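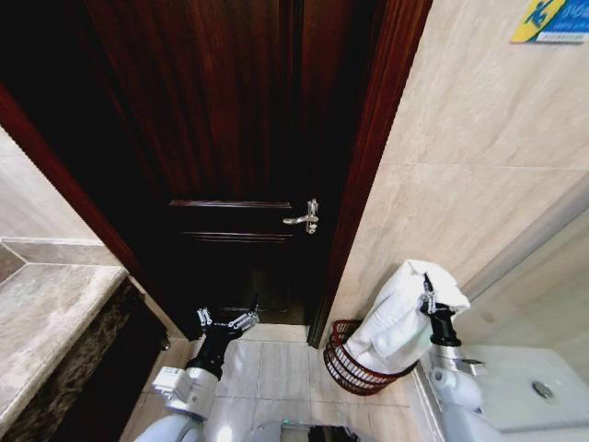

12 August 2025
Bathroom 15, Uria guesthouse refit. Door, threshold and vanity survey.
Entry by S. Drakos, measurements with Dae-han Chae.

Purpose of visit: find out why the bathroom door does not stay latched, decide on undercut, and record the state of the vanity before the shower people come back. Work continues from the April entry (Pappas), which covered the supply pipes and the waste and did not touch the joinery.

Door

Leaf is dark reddish brown, close to black over much of the face, vertical grain showing in the upper half. One raised molding across the middle, two thin parallel rails. Jambs are glossier and redder than the leaf. Gladys Betancur asked whether the leaf and the frame came from the same order. I can't tell from the finish. The Mavromatis delivery note lists them on separate lines, so possibly different batches. Not worth pursuing unless the owner brings it up.

Left alone, the door comes to rest slightly ajar. Repeated this with the window in the hall open and shut, no difference. Pushed to by hand, it closes but the latch does not always enter the keep. Dae-han put chalk on the latch bolt and closed the door slowly. Mark on the strike plate is 2 mm below the opening. The leaf has dropped or the keep was set high. Checked the hinges: top hinge has one screw turning freely in the hole, the others are tight.

Lever returns to horizontal on its own and has no play at the spindle. Backplate is firm on the leaf. Handle set does not need replacing, whatever the snag list says. I have struck that item and initialed it.

Opening height at the latch side, finished floor to underside of head: 2052 mm. Leaf height not taken, because the leaf has to come off anyway and it is easier on trestles.

Plan for the door, in order:
Remove leaf, plug the stripped hole with hardwood and glue, leave overnight.
Rehang, repeat chalk test.
If the mark is still low, file the strike opening. Do not move the plate, the finish around it will show.
Leave the latch alone until both of those are done.

Gap at the floor

There is a narrow gap under the leaf and the lighter floor shows through it. Measured 7 mm at the latch side, 9 mm at the hinge side. The difference goes the same way as the chalk mark, so I am treating both as one fault.

Stavros Vrettos wants more air under the door for the extract fan and has asked for the bottom to be trimmed. I would hold off. Trimming now fixes the gap to a leaf that is hanging out of true, and the bottom edge will be wrong again after the hinge repair. Measure after rehanging. If it then reads under 10 mm across the full width, trim to 10 and seal the cut edge the same day. Two coats. On the last job at Vulirport the cut edges were left bare and we had two leaves back in the shop with swollen bottoms.

Vanity

Top is gray and beige veined marble with a thick rounded lip at the front. Front below the lip is dark brown and black, marbled, with lighter flecks. The top runs back toward the left jamb and the clearance there is the tight point of the room. Checked level with the 600 mm level: dead on along the front, falls 1 mm toward the wall. Acceptable. Water will sit at the back if someone splashes it there, but the band of darker gray marble covers the joint and I found no open gap in the sealant with a 0.2 mm feeler.

Tapped along the front lip for hollow spots and loose repairs. None found. One dull patch the size of a thumb near the middle, probably cleaner residue or an old etch mark. Tried plain water and a soft cloth, no change. Tried the neutral stone cleaner from the van, slight improvement. Stopped there. No acid descaler on this top under any circumstances, and please take the bottle of Lotik out of the room if the cleaners leave it there again.

There is a small dark metal fitting low down by the jamb, at the foot of the cabinet. Entered on the April sheet as "stop?" and I have kept the question mark. Leave it in place until the leaf is off and the full swing can be checked. If it is a foot for the cabinet, removing it will move the top.

Wall and sign

Wall tile on the shower side is cream with light gray veining. Tapped the area next to the door frame, sounded solid everywhere I could reach. Grout is sound. Wall tile behind the vanity is plain pale beige above the dark band. They are two different products, so anyone ordering spares should say which wall.

The small yellow and blue sign high on the tiled wall stays. Pappas asked about taking it down for the grout cleaning. Mask around it.

Glass partition not surveyed, belongs to the shower contractor. Keep the leaf and the trestles well away from it when carrying out.

Costs so far

Joinery allowance for the whole floor is 1447. Booked against it before today, 540. This room should need glue, one plug and an hour and a half of Dae-han's time, plus sealer if we trim. Replacement handle set was priced on the snag list and can come out of the forecast.

Open points

Ask Mavromatis for the sheen level of the frame lacquer, in case of touch-up around the strike.
Get a written figure from Vrettos for the air gap. "More" is not a dimension.
Check whether the other rooms on the floor have the same hinge screws. If they are the short ones, change the top hinge screws everywhere while the tools are out.
Old dull patch on the top: ask the owner before polishing.
Job number for the extra time is 1376, same as the April visit.

Added later, D.C.: leaf is off and on trestles in the hall. Loose screw is 20 mm, the other two in that hinge leaf are 30. Plug glued in.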